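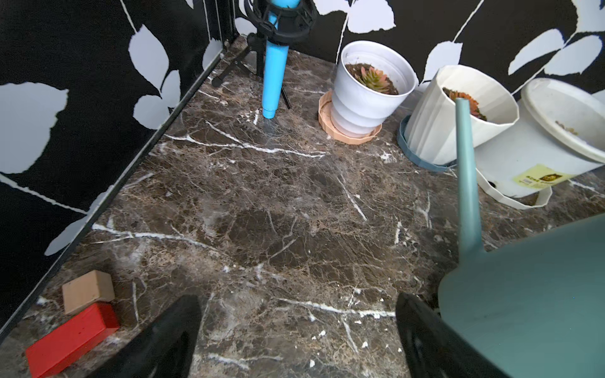
Workshop Tips > School and Club Projects > Robot Arms on the Kitchen Bench

Keeping a small robot arm happy on a household bench

When our robotics club at Tunville outgrew the back of the science room, the students started taking the practice arm home between meetings, a fortnight at a time, and so a good deal of our work now gets done on benches, dining tables and the odd ironing board. I have collected these tips over two seasons of that arrangement. Most of them came from the students, a few came from their parents (some of them rather firmly put), and one or two came from my own mistakes, which I will own up to as we go along.

The task this term is plant care. The Chisholm round asks each team to have its arm pick up a watering can, bring the spout to a potted plant and put the can back down without knocking anything over. It sounds like a gentle sort of job until you have tried it.

Start with the surface

Wipe the bench down and dry it properly before you set anything out. Polished stone is lovely to clean but it is slippery under small plastic things, and a saucer with a film of water beneath it will skate away the moment a finger brushes it. A square of the rubbery mesh people put under rugs will hold a saucer nicely, and you can cut it to size with kitchen scissors. Cut it smaller than the saucer so it doesn't catch.

If you have a busy stone top with a lot of veining, expect the arm's camera to have more trouble than it did on the plain desk at school. One of our teams trained for weeks on a white desk and then found their arm reaching for a pale streak in somebody's benchtop with great confidence. Practise on the busy surface early, or lay a plain tea towel down for the first few runs and then take it away.

Choose your plants kindly

Succulents are what I recommend to every family. They are cheap, they sit low, and they forgive a bump. Please do remember that they don't want watering at every practice! We run nearly all our sessions with an empty can and let the plant have a real drink when the soil has dried right out. A poor little echeveria of mine was watered by nine keen teenagers in one afternoon and turned to mush by the end of the week, and I have been strict about it ever since.

Use pots of different shapes if you can. A ridged pot and a smooth one and one with flat angled sides will all look quite different to the camera, and the judges like to swap them. Leave a pot sitting a little crooked now and then too, as they are seldom perfectly straight in anyone's real kitchen.

The watering can

A long thin spout is easier to aim and much easier to bang into things. Before the first run of the day, move the arm by hand through the whole path and watch the tip of the spout the entire way, because everyone watches the fingers and forgets that the spout is sticking out a good hand's length ahead of them. Lift first, then swing, then lower.

For grip, wrap the finger pads with a single layer of self-adhering bandage, the stretchy kind from the chemist. It gives a bit of bite on smooth plastic and peels off without leaving glue. Rubber bands work for an evening but they roll.

When you do move up to real water, begin with 100 mL and no more. A full can changes everything about how the arm behaves, and if it does go over you would much sooner mop up half a cup. Keep the power supply on a chair or hung from a hook, well away from the bench, and keep a towel within reach of whoever is on the stop button.

Put some clutter in

This was Eusebio Carretero's suggestion, back when he was helping the junior team, and I was doubtful at the time. He would put a couple of toy blocks near the wall, an old tub with a lid, whatever was in the cupboard, and leave them there while the students worked. The arm has to learn what to ignore. Change the clutter every session, keep it light, and don't use anything you would be sad to see on the floor. Loose handles and cords want a second look, as the fingers love to hook them.

Keeping records

Our students write down every attempt, good or bad, in an exercise book that travels with the arm. The current book stands at 1247 attempts, and the goal for June is 3000, so there are some long evenings ahead for somebody's kitchen. Of the last 100 with the long-spouted can, 78 ended with the can back on the bench and the pots still upright, and the students were thrilled with that — so was I, and there was cake.

Write the reason for each miss in plain words. "Spout hit rim" is useful. "Bad run" tells the next family nothing.

Packing up

Turn the arm off while it is resting in its low position, never while it is holding something up, or it will drop whatever it has and then fold on top of it. Brush the potting mix out of the finger joints with a dry toothbrush. Grit gets in there and you will hear it before you see it. Take off the bandage wrap if it is damp and let the fingers air overnight.

The Troner case has a foam cut-out for the arm and a pocket for the leads. Coil the leads loosely and put the exercise book in last, on top, so the next household finds it first. Handovers are at the Trarnholm Street gate at half past four, and if you can't make it, please ring before lunch so I can arrange for someone else to meet the family.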